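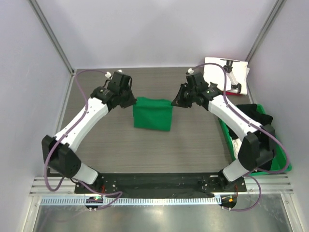

Green item, folded, on the gray table.

**Progress report, Hurkside clothing room**
Prepared by Wiremu Pirihi, Mon 3 November

The Dekker grant pays for sorting, folding and storing donated clothes at Hurkside. Since August we have taken in 1,116 items. Of these, 106 were too worn to pass on and went to Fuvach for rags. The rest have been sorted by size and most are on the shelves.

Folding is still the slow part. In August every person had their own way of doing it, and the stacks leaned or slid when someone pulled a shirt from the middle. We now use one fold for all tops: lay flat, smooth the lower edge, sides in, then up into a square. A square bundle fits the Henus bins four across.

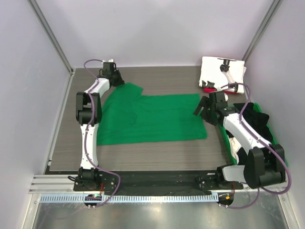
Thin knits don't hold the square well and open up again when the bin is moved. We are trying a looser fold for those and will settle on one before the next delivery.

Spending is within budget. We bought 40 bins and still have money set aside for labels. Shelving for the back wall of the storeroom is on order but has no delivery date yet.

Still to do this quarter:

- fold and shelve some 200 children's items
- label the bins by size
- write up the folding steps on one page for new helpers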